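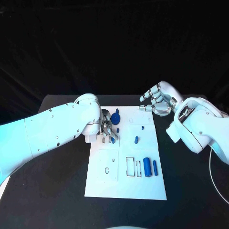 A learning system that is supposed to put pegs into holes has to be shown pegs going into holes, many times, by someone who already knows how. At Dulen, a small automation lab, that showing takes up most of the working day. An operator moves, the arms follow, and each attempt is stored as one example: joint positions, hand positions, camera view. The parts are deliberately plain. Cylinders, small pegs and a toothed gear disk, all in the same blue, go on a white board with outlined openings, and a black cloth behind the table keeps the background quiet. Two arms share the board, each with a jointed hand.

The current set is called Irnent. It will hold 700 examples when it closes, and on 25th May it stood at about two thirds of that. Each example covers a single insertion, from the first movement of the hand to release. Longer sequences were tried in April and dropped. When an error occurred halfway through, the whole recording had to be labeled by hand, and the labels disagreed.

The start positions matter more than the count. If a cylinder always begins in the same place, the system learns the place and ignores the cylinder. The lab's first 100 examples had this fault. The trained policy reached confidently for a spot on the board whether or not a part was there. Operators now follow a printed list of starting layouts, with parts turned, tipped over or moved toward the far edge, and the list is reshuffled after every break.

Failed attempts are kept. A part that slips and is picked up again gives the system a recovery to copy, provided the operator does not pause. Pauses are a known problem. People stop to think, the arms stop with them, and a model trained on the result will stop too, sometimes for good. A filter called Citeven marks any stretch without motion longer than 2 seconds, and a reviewer decides whether to cut it.

The hands add their own difficulty. A two-jaw gripper is open or closed; a hand with fingers can hold the same peg in a dozen ways, and each operator drifts toward a favorite. Dulen uses 4 operators and records which one made each example. Before training, the set is balanced so that one person's grip does not dominate — a step the lab skipped at first and had to go back for.

Testing uses the Bodnár layouts, a group of part arrangements that operators never see during recording. Results so far are mixed. Thick cylinders go in reliably. Small pegs do not, and the next block of recording will be given over to them.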